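Employment Law for Managers
Handout 5: Working time, rest and records
Radomir Mujić
Revised 24 June 2024

Read this with the extract from the Working Time Regulations 1998 issued in April. The case study is set at Carkgate, the warehouse site used in the earlier handouts. The notes cover Great Britain only.

1. Who is covered

The Regulations apply to workers, a wider group than employees. A person on a casual contract who must do the work personally will usually be covered. A person in business on their own account will not. The label in the contract is a starting point and no more – tribunals look at what happens in practice.

2. The weekly limit

Average working time must not exceed 48 hours a week, including overtime. The standard reference period is 17 weeks. Days lost to annual leave or sickness are left out of the average and replaced by the same number of days from the period that follows.

A worker may agree in writing to opt out of the limit. The agreement can be ended on seven days' notice, or on longer notice if the agreement says so, up to three months. A worker must not be dismissed or treated badly for refusing to sign. The opt-out affects the weekly limit only. It does not remove the right to breaks, daily rest or paid leave.
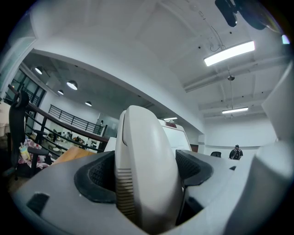
3. What counts as working time

Working time has three parts: the worker is working, is at the employer's disposal, and is carrying out the worker's duties. Training provided by the employer under a relevant scheme also counts. A rest break does not. Difficulty arises with short tasks at the edges of a shift. Take a worker who is required to check their work equipment before starting. The check is a duty, done at the employer's direction, and it counts even if the clock card has not yet been stamped.

4. Rest

An adult worker is entitled to 11 hours' uninterrupted rest in each 24-hour period, and to a break of 20 minutes where the working day is longer than six hours. Weekly rest is 24 hours, or 48 hours a fortnight. Different rules apply to young workers and are dealt with in Handout 6.

5. Records

The employer must keep records adequate to show that the weekly limit is being observed, and must keep them for two years. Pay records are a separate matter.

Seminar exercise

Ellis works at Carkgate for Pastia and has a second job with Wisis. Over one 17-week period the Pastia rota shows 513 hours and the Wisis timesheets show a further 61. There was no leave or sickness.

(a) Work out the weekly average for both jobs together.
(b) State what steps Pastia should take once it knows of the second job.
(c) Say whether an opt-out is needed.

Answers of no more than 1000 words, with regulation numbers given in brackets.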